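Bins alone won't end the cable muddle at Vutik

August 6, 2021
By a staff reporter

The shared workshop at Vutik has a new way of storing its cables, hoses and other odds and ends, and the people who run it say the days of hunting for the right lead are over. It is a large claim for a set of plastic boxes.

The scheme goes by the name of Plirkus. It was drawn up by Boersma, the storage firm, and it came to Vutik at a price of £1,111, which covers the bins, a printed guide and one morning of training. Users of the workshop were told about it in a two-page notice last month. The notice promises "a home for every coil" and says that anything left on a table at closing time will be put away by whoever locks up.

Under the rules, long things are wound into loops before they are stored. Cables go with cables and tubing goes with tubing. Cloths and brushes are supposed to have a bin to themselves. The guide gives four pages to the winding of a cable and less than half a page to where the cable should go once it is wound, and that is where most of the complaints begin.

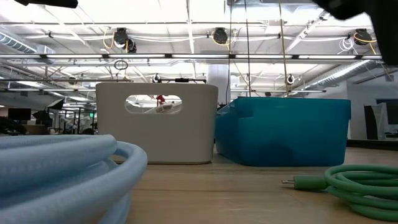 Blue tubing and a green cable on the table at Vutik, with two of the bins behind them.

The tubing is a good test. Wound up, it makes a thick pile of loops, and the guide says that "bulky flexible items" should be stored in the largest bin that will take them. It doesn't say what to do if the largest bin is already in use, or whether tubing may sit on top of something else. Two users who asked at the training morning were given two answers. One was told to hang it up. The other was told that hanging would be dealt with in a later edition of the guide.

Cables have their own difficulty. Every cable has two ends, and the guide wants both of them tucked inside the coil so that the plugs don't catch. That's sensible advice, and plenty of people followed it before anyone charged for it. It also hides the plug, which is the one part you need to see when you are looking for the right cable. The guide's answer is a paper tag on each coil. The tags are not included in the price.

Before the bins arrived, the workshop drew up a list of what it had. It came to 262 items, from extension leads to hoses to short lengths of flex that no user would admit to owning. The notice makes much of this figure. The Plirkus leaflet says that all 262 have been "given a place", and so they have, on paper. The list shows a bin letter against each line. What it doesn't show is whether anything was thrown out, and several users had hoped that throwing out would come first.

It would have been the cheaper course. A lead with a cracked plug is no more use in a clean bin than it was in a heap under the bench, and it takes up the same room. Vutik says that faulty items will be looked at "as part of the ongoing process". No date is given for this and no money has been set aside for replacements.

The bins themselves come in more than one shape and colour. Some have a hole in the end to serve as a handle, and users speak well of those. The leaflet says that colour will "guide the hand" to the right contents. The trouble is that the list uses letters and the leaflet uses colours, and there is no page on which the two are put together. A user who wants the green flex is left to work out the letter, find the bin with that letter and hope that the last person did the same sum.
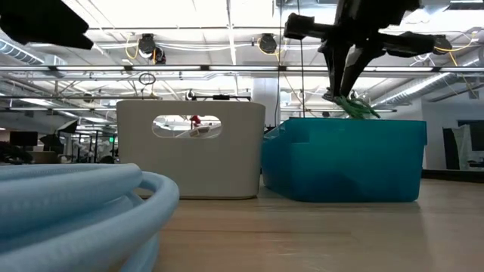
Labels should have been bought before a single bin was ordered, according to one of the replies sent in to the notice. The writer had used the workshop for years, had never minded the mess, and could find most things in it by memory; now everything had been moved once and would, the reply went on, be moved again as soon as somebody noticed that the heavy bins were the ones on the high shelf. A roll of tape and a thick pen would have done the job in an afternoon.

Vutik's written answer was that labels are "under discussion with the supplier". Boersma, asked by this reporter whether its bins could be written on, said that they could, but that it would prefer customers to use its own label holders. These are sold separately.

There is a case for the scheme, and it should be put fairly. The old arrangement was a row of cardboard boxes and a good deal of luck. People bought second copies of leads that were already in the building. A proper list is worth having, whatever becomes of the boxes, and a rule that tables be cleared at night is hard to argue with. New users in particular say they like being told where things are meant to go.

The example that Boersma holds up is Destia, a smaller workshop which took the same bins last year. The leaflet says that users there "save time every day". When asked how much time, and how it was measured, the firm said the remark came from a feedback form. It would not say how many forms were returned. A user at Destia reached by phone said that the bins were fine and that people had gone back to leaving things on the table by the second month.

That would surprise few people who have shared a workroom. Winding a cable takes a minute or two if it is done with care, and more if the cable has been badly wound before and wants to twist. At the end of a long job most people will drop it in loops on the nearest flat surface and mean to come back. The Plirkus guide has a box headed "Good habits" which says that coils should go "straight from the hand to the bin". It does not say how this is to be brought about.
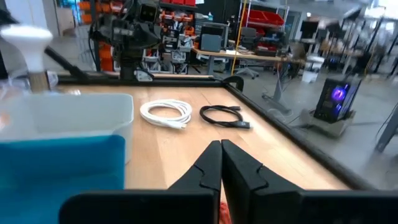

A white cable and a black cable, coiled side by side on the wooden tabletop.

The rule on cloths is another that looks tidier in print. They are to be folded and kept in a bin, away from anything electrical. Users point out that a damp cloth in a lidded box will smell within days, and that the edge of a bin is a handy place to hang one. Vutik's notice asks that bins "not be used for drying". It offers no rail or line in their place – though one user has asked for a few hooks, which would cost very little.

The smaller brushes are not mentioned at all. They appear on the list under "other", along with clamps, spare handles and a number of things entered only as "part". The letter for "other" has been given to six bins, more than for any named group. It is hard to see how a system can be said to have sorted a room when its largest group is the one for things it could not sort.

Nor does the scheme look above head height. It deals with what can be lifted and put in a box, and it has nothing to say about the pipes and cables that run overhead. Users who had asked for a general tidy, ceiling included, were told that fixed services were "out of scope". Some of them have asked why the money wasn't spent there first, or at least why the two jobs were not priced together.
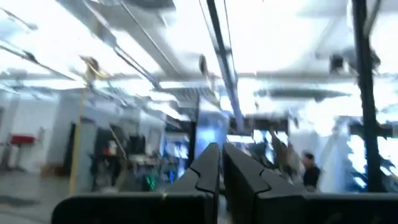
Pipes, cables and light fittings crowd the low white ceiling, which the storage scheme leaves alone.

Vutik says it will look at the results in November. It has not said what it will be looking for. The obvious thing would be to go through the list again and see how many of the items are in the bins they were given, and the notice stops short of promising that. It speaks of "gathering views".

Boersma has already offered a second set of bins at a reduced rate if the order is placed before the review takes place. The workshop says it has made no decision. Until then the guide can be read at the front desk, and users who want a copy of the list, with the letters, have been told to ask for one in writing.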